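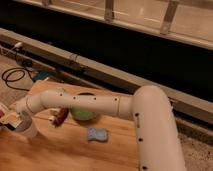 Matar wrote in after the August sessions that clearing a table sounds like nothing until a stranger asks you where the cup should go, and that the two hours went by faster than expected.

Home | Studies | Take Part | Contact

Call for participants: table tidying study

Clivumari is looking for 40 adults to take part in a study on how people sort and put away small household things. Each person comes in once, for 2 hours. You will sit at a wooden table with everyday items on it, such as a bowl, a cup and small packages, and decide what belongs together, what goes away first and what stays out.

There are no right answers. We want to know how you would do it at home.

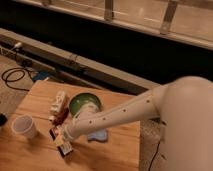
After each round you will fill in a short form about the choices you made. There are two rounds with a break between them. Tea and water are provided.

You can apply if you:
- are 18 or older
- do at least part of the tidying in your own household
- can read and answer questions in English
- have not taken part in a Clivumari study before

You will be paid $25 at the end of the session. Parking behind the Trelletti building is free for participants. The study room is on the ground floor and has step-free access.

To apply, use the form on the Take Part page and give two times that suit you. Applications close 3rd December. We will write to everyone who applies, including those we can't place.

Clivumari, Trelletti Building, Clorwood | Contact us | All rights reserved | Back to top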